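Progress report: seed library and growing project, Badholm
Covering the second stretch of the grant, up to the end of August

Hello again, and sorry this is landing in your inbox at the tail end of the month when I promised it for the middle. The tomatoes came in all at once and I lost two weeks to them. You did say you wanted to hear how things are really going, so I've written this the way I'd tell it over coffee. The spending sheet is attached separately and it follows your template, I promise.

Where we are overall

We're on track with the seed library and behind on the raised beds. The library has gone much better than I expected when I filled out the application last winter. People in Badholm have jars of beans in their basements that go back to their grandparents, and once word got around that somebody wanted them, they started showing up with envelopes and margarine tubs and, in one case, a coffee can with the lid taped on so well I had to take it home and cut it open.

As of now we hold 44 varieties. That's beans, peas, lettuce, squash, a few tomatoes, a good bit of dill (everyone has dill) and some flowers I accepted because I couldn't say no. The application said we'd focus on food crops, so I've kept the flowers on their own shelf and they haven't cost the grant anything.

Borrowing

The way it works is that you take a packet in spring, grow it out, and bring some seed back in the fall. The first returns are only starting now, so I can't tell you yet how many people will follow through. Lettuce has come back already, and peas. The beans are still drying on the vine. I'd love to give you a return rate in this report but it would be a guess, and I'd rather wait and put a proper number in the next one.

What I can tell you is that 18 households took seed this year. I had hoped for a few more. Most of them are on the east side of town, close to the library building, and I think that's simply because they walk past our sign. The folks out along the Numer road haven't really heard of us. I went out there with a card table in June and had some nice conversations, but it was late in the season to be handing out seed and I only sent people home with fall lettuce and a flyer. Next year I'll go in March.

Storage and labeling

This has been the dull part and also the part that ate the most evenings. We keep everything in the back closet of the town library, which stays cool and dry enough on its own for most of the year. July was a worry. I put a little humidity gauge in there and it crept up higher than I wanted, so I bought more drying packets and moved the peas and beans into glass jars with rubber seals. You'll see both on the spending sheet under supplies.

The handwriting had to go. I had packets marked by me, by the library staff, by the people who donated them, in pencil and marker and something that may have been eyeliner — and by midsummer half of it had rubbed off. So now each packet gets a printed label with the variety name, the year it was saved and where it came from. We settled on a small label printer instead of sheets of stickers because I only ever need to do a few at a time, whenever someone drops off an envelope. I've relabeled everything except the squash, which I'm saving for a rainy evening.

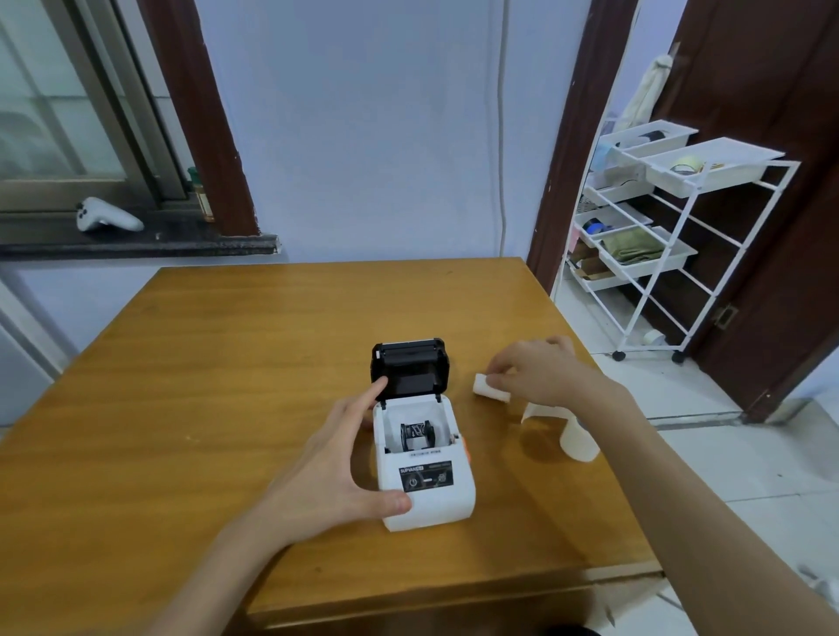 The raised beds

Okay, the part that's behind. The plan was four beds in the lot behind the library, finished by June, so that we'd have somewhere to grow out the rarer varieties ourselves. We have 2 of them built and planted. The other two are a stack of boards under a tarp.

What held us up was the soil. I'd lined up a delivery from a yard over in Bakik and they pushed it back, and pushed it back again, and when the truck did come it brought half of what I'd ordered. I filled two beds properly instead of four beds badly, and I still think that was the right call. They've credited us for the rest and I'll have it delivered in the spring when they're less busy. None of that money is lost, it's just sitting on the sheet in a place you might not expect, so please look for the note next to it.

The beds we do have are doing great! One is all beans, including a brown speckled pole bean that came with no name at all. I've been calling it the Badholm bean on the labels until somebody corrects me. The other has lettuce gone to seed (it looks terrible, tall and yellow and flopping over, and I've had to put up a sign explaining that it's on purpose) and a row of Thai basil that came from the kitchen at Phùng, the noodle place by the bridge. They've asked for seed back in return, so that's our first business borrower, I guess.

Rabbits got the peas in the first bed. I replanted, put chicken wire around both beds, and it has held so far.

Workshops

I ran three over the spring and summer. The seed starting one in April was packed and I ran out of chairs. The one on saving tomato seed was smaller, and very messy, and probably the most fun I've had all year. The third was on hand pollinating squash and it needed to start at 6 in the morning while the flowers were open, so you can imagine how that went. Four people came. They were very good sports about it and I brought donuts, which I paid for myself.

For the fall I'm planning one on threshing and cleaning beans, at a normal hour.

What's next

Getting the returns in and dried is the big job for September and October. After that I want to do a simple germination test on the older donations, because some of those jars might not have any life left in them and I don't want to hand out duds. I'll also finish the squash labels and put together a printed list of what we have, so people can choose over the winter.

One thing I need from you: can the leftover soil money carry over into the spring, or does it have to be spent by the end of the year? If it has to be spent, I'd like to put it toward a second shelf for the closet and more jars. Either is fine by me, I'd just like to know before I order anything.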